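Uletti Reading Notes: a small collection of short book reviews

Welcome, and thank you for stopping by! This is the readme for the Uletti notes, a pile of short reviews of memoirs, travel books and the occasional novel, all written by members of the Urkham reading group over more evenings than I care to add up.

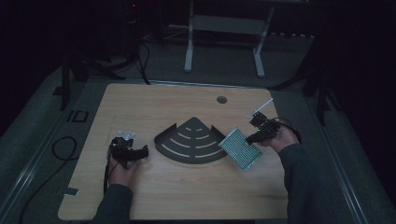

We started out with a shared notebook (long since full, and missing its cover) and moved to plain text files when Waqas Bukhari offered to type everything up. He has kept at it ever since, bless him, and most of the tidy formatting is his doing.

What's in it

There are nearly 2,000 reviews, most of them a paragraph or two. Each one sits in its own file, with the title and author on the first line, the reader's initials on the second, and the review under that. Memoirs make up the biggest folder by far, and if you like reading about people who move to another country and can't work the stove, you will be very happy in there.

Ratings

Ratings go up to 25, a leftover from an old Bajwa score sheet that we all got fond of. Please don't convert them to stars! In 49 files the rating is blank, usually when the reader gave up partway through. We left those in and would rather you did too.

Known problems

Spellings of author names wander a bit. The November folder has some reviews entered twice, and I keep meaning to sort that out.

Using the notes

Quote whatever you like, as long as you keep the initials with the review. Corrections can go to the Nilico mailing list, where I catch up on messages on Wednesday evenings, usually with a book open next to me.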